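산후 첫 두 달, 집으로 찾아가는 골반저 회복 프로그램 '트랫사이드' 참가자 모집

출산 후 회복은 퇴원하는 날 끝나지 않습니다. 산후 건강 지원 단체 툴티드스카(Tultidska)가 출산 후 두 달 이내의 산모를 위한 방문형 회복 프로그램 '트랫사이드(Tratside)'를 오는 3월 시작합니다!

이번 프로그램에는 산모 최대 300명이 참가할 수 있습니다. 물리치료사가 집으로 찾아가 골반저근과 복부 상태를 살피고, 수유 자세와 허리 통증, 수면까지 두루 상담합니다. 방문 한 번은 30분이며, 아기가 깨거나 수유할 시간이 되면 언제든 쉬었다가 이어 갈 수 있습니다.

프로그램을 총괄하는 석로운 팀장은 "시범 운영 때 한 어머니가 기침할 때마다 소변이 새는데 어디에 물어야 할지 몰랐다고 하셨어요. 그런 이야기를 거실에서 편하게 꺼낼 수 있게 된다니 정말 설렙니다"라고 말했다.

운동은 호흡과 가벼운 수축부터 시작합니다. 제왕절개를 한 산모에게는 상처 회복 정도에 맞춘 별도 일정이 있고, 첫 방문 전에 전화로 출산 경과와 복용 중인 약을 확인합니다. 출혈이 갑자기 늘거나 열이 나는 경우, 심한 두통이 있는 경우에는 방문을 기다리지 말고 바로 의료기관에 연락해야 합니다.

교육 자료는 물리치료사 스네하 말호트라와 조산사 팔라비 판데이가 함께 썼습니다. 한국어와 영어로 나오며, 밤중 수유를 하면서 한 손으로도 넘겨 볼 수 있도록 한 장짜리 카드 20장으로 만들었습니다. 배우자와 가족을 위한 카드도 따로 들어 있어요. 말호트라는 "카드를 냉장고에 붙여 두고 온 가족이 같이 호흡 연습을 한다는 집도 있었어요. 그 소식을 듣고 팀 전체가 환호했답니다!"라고 전했다. 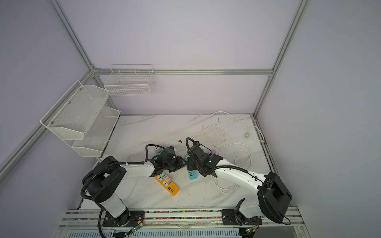
풀트데일(Fultdale), 2021년 1월 29일

참가 신청은 오늘부터 툴티드스카 홈페이지와 전화로 받습니다. 임신 후기 산모도 출산 예정일을 적어 미리 신청할 수 있고, 쌍둥이를 출산한 산모와 돌봐 줄 가족이 가까이 없는 산모에게 방문 일정을 먼저 배정합니다. 참가비는 없습니다.

집 방문이 부담스러운 분은 카벨로(Cabello) 센터에서 같은 내용으로 상담을 받을 수 있습니다. 센터에는 수유실과 유아차 보관 공간이 있으며, 큰아이와 함께 와도 괜찮습니다.

신청 문의: 툴티드스카 산모지원팀 니샤 솔란키
언론 문의: 툴티드스카 홍보팀 니샤 차투르베디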